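Bedding log: the green sheet

12/08/2025

The old sheet had worn through at the foot end, so I replaced it with an olive-green one from Okby. Width was the only spec I checked before ordering. Washed once at 40, line dried, not ironed.

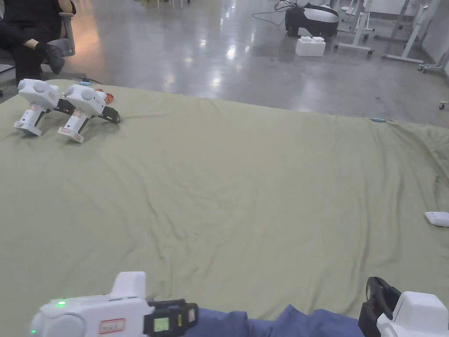
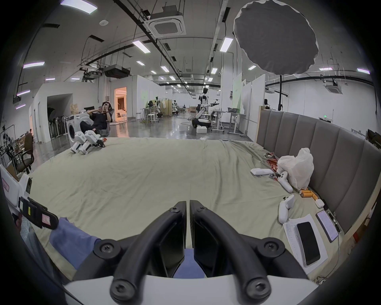
The green sheet, creases and all. The gray headboard is in the second shot.

Observations so far. The fabric wrinkles as soon as anyone sits on it, and the folds stay until you pull it from the corners. Wanting Kong suggested folding the spare width under before tucking in the sides. That works for almost 2 days.

The color reads closer to beige when the light is flat. I don't mind either version.

The larger problem is stuff. Snack packets, batteries, phones, paper: anything put down on a bed tends to stay there until somebody wants to lie down. I tried a tray from Pludia, but it slid whenever the mattress moved. A shallow box on the floor does better, and small things no longer end up in the folds.

Next job is a second sheet in the same size, so one can be in the wash. Bhatt has a heavier weave that I want to compare in November.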